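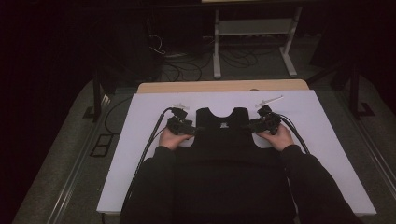 Folding tank tops so they stay folded

I love a drawer where every tank top stands up like a file in a cabinet, and it all starts with getting the thing properly flat! Ribbed knits especially (they cling, they curl, they creep up at the hem) reward a minute of smoothing before you fold anything.

Put something white and smooth over the table first. Black fabric shows every bit of fluff, and on a white surface you can see exactly where the edges run. Lay the top down face up with the neckline away from you and stroke it from the middle out to the side seams.
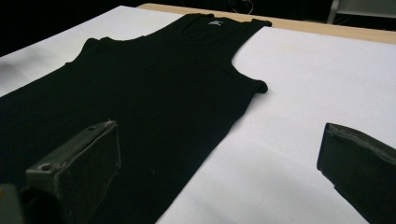

Black ribbed tank laid out on white, label at the back of the neck.

Go over it now with a lint roller or a damp hand. Then the straps! Take one in each hand and draw them gently apart until the neckline makes a nice even curve. Don't yank, ribbing stretches more than you'd think.
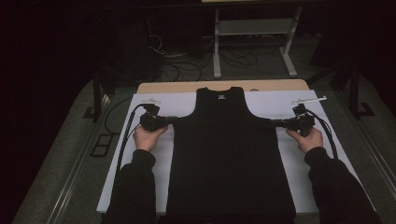 Both straps held, neckline rounded.

Fold one side in to the middle, then the other, so you have a long strip. Tuck the straps down over the front, bring the hem up to just short of the top, and fold in 2 again. It should stand by itself. If it flops, make the strip narrower and try once more.

Next up in February: sweaters, and what to do with bulky sleeves.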